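Ticket 2147: Uploads over 1000 KB rejected with "file type not allowed"
Product: Mollow Gallery (self-hosted)
Status: Open, waiting on vendor
Priority: Normal
Reported by: Zarmeena Niazi
Assigned to: Adaeze Afolabi

Zarmeena Niazi, 9:14 am
JPEG uploads fail with "file type not allowed". Smaller JPEGs from the same folder go through. The help page says to clear the browser cache. I did, twice, and I don't see how my cache would know how big a file is. Same result in a second browser and on a different computer.

Adaeze Afolabi, 9:40 am
Thanks. Can you send the size of one that fails and one that works? Also check that the extension is lowercase. Some older versions choked on .JPG.

Zarmeena Niazi, 10:02 am
All lowercase. Anything at 1000 KB or under works, anything over it fails. I exported one picture at several quality settings to find the line. The admin page claims the limit is 22 MB, so either that setting does nothing or something else is getting there first.

Adaeze Afolabi, 11:25 am
The proxy is the usual suspect. Priston hosting sets its own body limit and doesn't always mention it. I raised it on our side and restarted. Please retry.

Zarmeena Niazi, 11:48 am
No change. I'm also not convinced by the proxy idea. A proxy would normally return a 413, and I'm getting a 200 with an error message inside it. That looks like the application talking.

Adaeze Afolabi, 1:10 pm
Fair point. The proxy log shows the full request passing through. The app log has this, repeated 66 times:
upload_check: mime lookup returned empty, rejecting
So the message is wrong about the cause. My guess is the Cladard plugin, which scans files before they are saved. I turned it off on staging and tried one of the oversized JPEGs. It saved and displays at full size: 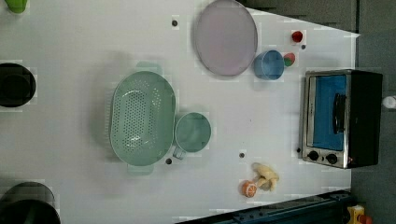 Staging test upload, Cladard off: tabletop with green colander, toy foods and toaster oven

Zarmeena Niazi, 1:32 pm
One file on staging is thin evidence. Does it fail again with the plugin back on?

Adaeze Afolabi, 1:51 pm
Yes. Plugin on, same file, rejected. Plugin off, accepted. Sent the logs to Tawfik support, who maintain it. Their first reply was to clear the browser cache.

Zarmeena Niazi, 1:55 pm
Of course it was. Please leave this open until they send a real fix.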